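Home Projects Reports Team Contact

Putting Chopsticks in a Holder: Demonstration Collection with Two Hand-Held Grippers

Mỹ Trương
Tue 9 June

1. Purpose

The Ristura project started in September as a course assignment and continued as a club project for the rest of the school year. Its goal is a policy that lets two robot arms clear loose chopsticks from a table and stand them in a holder. This report covers the data collection half of the work and the first training runs. The arm hardware is covered in a separate report by the Ngô bench group.

Chopsticks were chosen over spoons and cups, which the club used last year. A chopstick is thin, rolls easily, and has to be lifted close to its balance point or it swings in the jaws. A grip that is off by a small distance still picks the stick up, but the stick then arrives at the holder at the wrong angle. The task therefore punishes small errors late, and that made it useful for testing how well demonstrations transfer.

2. Equipment

Each operator uses two hand-held grippers, one per hand, with a camera mounted on each. The jaws close through a four-pivot linkage and carry blue finger pads. The linkage was redrawn once during the year. In the first version the pads met at the tips before they met at the base, so a thin stick could be squeezed out backward. In the current version, named Tivura 2 in our files, the pads close parallel.

Recording software is the club's own package, Stimano. It stores the camera streams, the gripper opening, and the pose track for each hand on one clock. Clock drift between the left and right units was the most common fault in the early sessions and is discussed in section 4.

The work surface is an ordinary table with a grid-patterned cloth. We kept the cloth for two reasons. The grid gives the pose tracker plenty of corners to follow, and fabric slows a rolling stick. A bare tabletop was tried first and the tracker lost its position whenever both hands were low over the surface.

3. Procedure

An episode begins with the chopsticks scattered by hand in front of the holder. The operator picks up one stick per hand where possible, brings each to near vertical while still over the cloth, and only then moves toward the holder. The turn to vertical is done low so that the lower end of the stick stays close to the table.
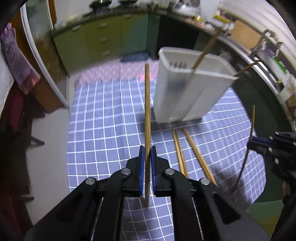 Release height was left to the operator in the first batch. After review it was fixed by rule: the lower end of the stick must be below the rim before the jaws open. Episodes recorded under the old rule were kept in a separate folder and were not used in the results below.

The two hands are allowed to work at the same time but not to enter the holder at the same time. When both grippers came in together, each one blocked the other camera's view of the rim. The order is the operator's choice, and it was deliberately varied between episodes so that the policy would not learn a fixed right-then-left pattern.

Sticks already in the holder are left as they are, at whatever angle they have settled. Straightening them between episodes was considered and rejected – it would have given the policy a tidier target than it will meet in use.

4. Problems during collection

Clock drift. The left unit fell behind the right over long recordings. Restarting both units between batches kept the error small enough to ignore, and Stimano now refuses to save an episode if the two clocks disagree by more than one video interval.

Crossed sticks. Two sticks lying side by side are hard to separate with parallel jaws. Operators tended to nudge the pair apart with one gripper and pick with the other. We accepted this as a valid strategy and labeled it, since the arms can do the same thing.
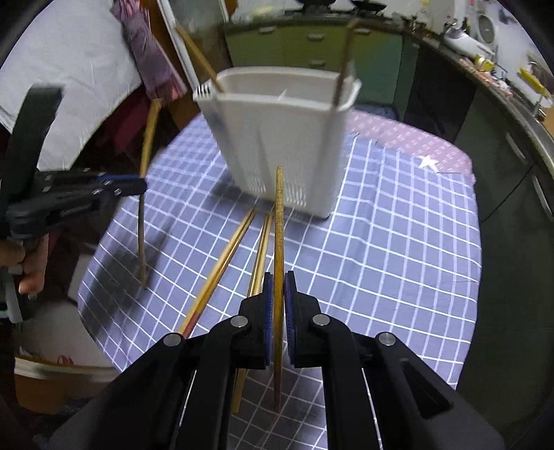

Wrist angle. Some motions that are comfortable for a person are out of reach for the arms. A replay check was added that runs each episode through the arm model and flags any pose outside the joint limits. Most of the flagged episodes came from the left hand, at the moment of turning the stick upright.

5. Results

The final set contains 74 accepted episodes. A first policy was trained on 38 of them, to see whether the pipeline ran from end to end, and a second on the full set. Each policy was given 60 trials, where a trial means one stick picked and released inside the holder.

The smaller set produced a policy that picked reliably but released too early, usually with the stick resting on the rim. The full set improved the release. The remaining failures are mostly at the pick, in cases where two sticks touch along their length. The nudge strategy appeared in a few trials, but the policy often nudged and then tried to pick from the spot where the stick had been.

6. Next steps

The labeled nudge episodes will be given more weight in the next training run. We also plan to record with a second holder of a different width, and with the holder moved to the left side of the table. The replay check will be moved into Stimano so that an operator sees a flagged pose right after the episode – at present it runs overnight, and by then the table has been cleared and the episode cannot be repeated under the same conditions.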